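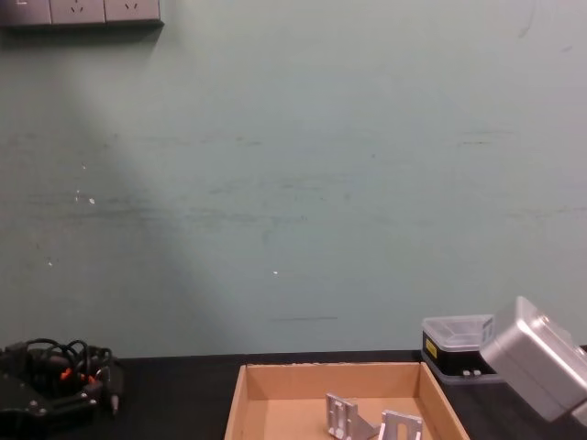

Hnat Skoryk objected in the Thursday tutorial that paint fails because it is old, and that a repaint every few years settles the matter. Age is a poor predictor. Most interior coating failures trace back to preparation, film thickness or moisture in the substrate, and a new coat laid over a weak one inherits its weakness.

Unit 4: Interior coatings, defects and repair

4.1 Adhesion
Test with a cross-cut before specifying any recoat. Score the film down to the substrate in both directions, apply tape, pull back steadily. Flaking at the intersections only is acceptable for light-duty rooms. Whole squares lifting means the film has to come off.

4.2 Scuffing and burnishing
Matte finishes have a high pigment volume and little free binder at the surface. They hide uneven plaster well but mark easily — washing often leaves a shinier patch than the original scuff.

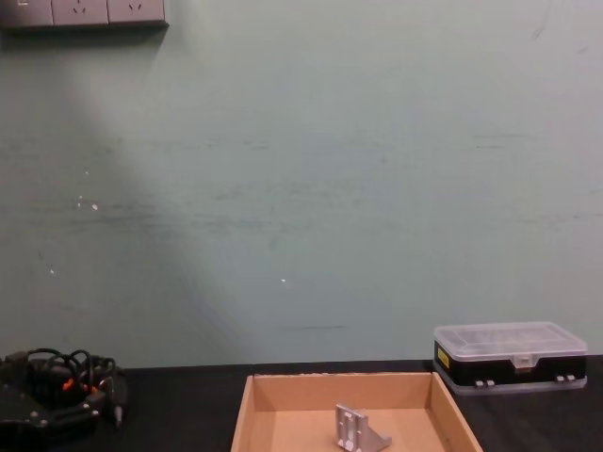
Low-sheen acrylics are the usual compromise for workrooms and corridors. Colour retention is similar, and the film tolerates mild detergent.

4.3 Raking light
Inspect under the light the room will have in use. A lamp held flat to the wall exaggerates every roller lap and is suitable for finding defects, not for judging acceptance.

4.4 Exercise
The Ollon corridor has 588 square metres of wall. At 15 square metres per litre, calculate the paint needed for two coats. Allow 240 minutes between coats. Show your working.

Reading: Dmytriv, course notes, section on substrates.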